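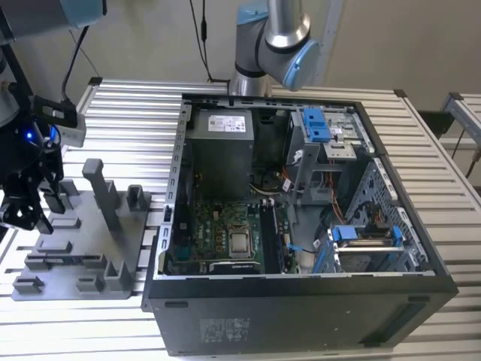 Anik Desktop Service Cell — gallery

Nov 11, 2020

Anik is a bench cell for the part-by-part assembly and strip-down of desktop computers. Virex supplies the arms, the table and the control software; Kowalczyk handles installation and operator training. The pages in this gallery cover the standard configuration, without the optional conveyor.

The table is built from aluminium extrusion, so fixtures can be clamped at any point along the grooves and moved when the product changes. Towers are worked on their side with the panel off. All insertions are then vertical, and the arm needs no tool change between the board and the drive bays.

The fixture plate stands to the left of the case. Its blocks and brackets hold parts in known positions. Plates are made to order from customer drawings, and a replacement plate can be fitted without recalibrating the arm, provided the locating corner is left in place. Plate life is quoted at 3000 cycles.
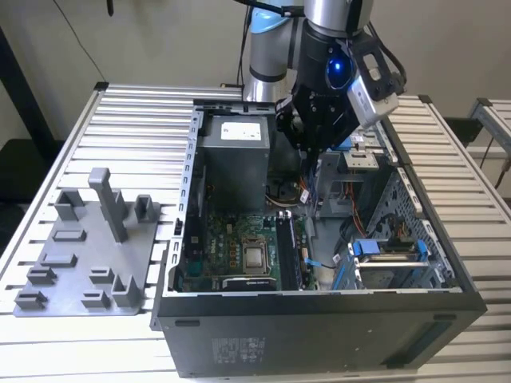
Reach over the drive area is the usual limit on case size. The wrist camera is angled down past the fingers and gives a close view of brackets, latches and loose wiring before the gripper closes. Wiring is the least predictable item in any tower — the software allows 3 attempts at a pick, then stops and calls the operator.

Fixed lighting is not included. The camera settings supplied are for a plain, matt background, and polished walls or windows behind the cell should be screened.

Notes on ordering

Minimum clear floor space: 1000 mm on the operator side, 900 mm at the rear.

Spare fingers are sold in pairs. The Skekel finger set, for thin brackets and small connectors, is listed separately and will be available from March.

Existing Virex tables can be upgraded — send the table drawing with the enquiry.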